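4.2 Learning to work beside the arm

Much of what we learned at the Clillmont site came from sitting with people while they worked, and we are grateful for how patient they were with us. Before the arm came in, Loubna Hamdy and her colleagues did all of the tabletop sorting by hand, clearing plates, bowls and bottles and laying them out again for the next round. It was repetitive work, and more than one of them told us about sore wrists by December. It was also sociable work, though, and that side of it is easy to lose sight of when a task is written up as a list of motions.

The arm now does the lifting and the people do nearly everything else. They choose the items, set them out, watch the grasp and decide whether an attempt should be kept. Figure 3 gives two views of the table at this stage of the work, the first from the wrist camera, with the ketchup bottle lying across the plate, and the second taking in the arm itself.
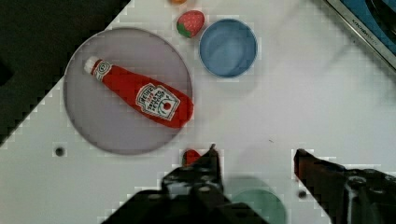 Of the 3501 attempts logged at the site, 3086 were kept after review by the operators. We had expected the reviewing to be the dull part of the day, and for some it was. Abdelilah Kettani found it tiring in a way that lifting had never been, and he missed being able to chat while his hands were busy. Hajar Nasr felt quite differently. She had moved over from the packing room at Grornside and liked that her opinion about a poor grasp was written down, read by someone and, on good days, acted upon.

Over the 39 shifts we observed, the operators worked out a good many habits that were never part of their training. They agreed among themselves on a word to call out before reaching over the table — "hands" was the one that stuck — and they swapped seats at the halfway point so that the same person wasn't always at the screen. Adel Bouazza kept a paper notebook of layouts that had given trouble, and newer staff leaned on it far more than on the manual. 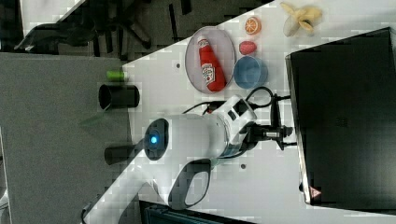
The change that people raised most often with us was one of pace. When the work was done by hand, a slow morning could be made up after lunch, and everybody understood that. The arm keeps to its own speed, and several operators said they felt they were waiting on it and being hurried by it within the same hour. Anayeli Maldonado, the shift lead, responded by dropping the hourly target and setting a weekly one of 1000 attempts, and the interviews we held after that were noticeably more relaxed. We return to the question of targets in Section 5, where the Idano site, which kept its hourly figure, makes a useful comparison.

Figure 3. Tabletop work at the Clillmont site.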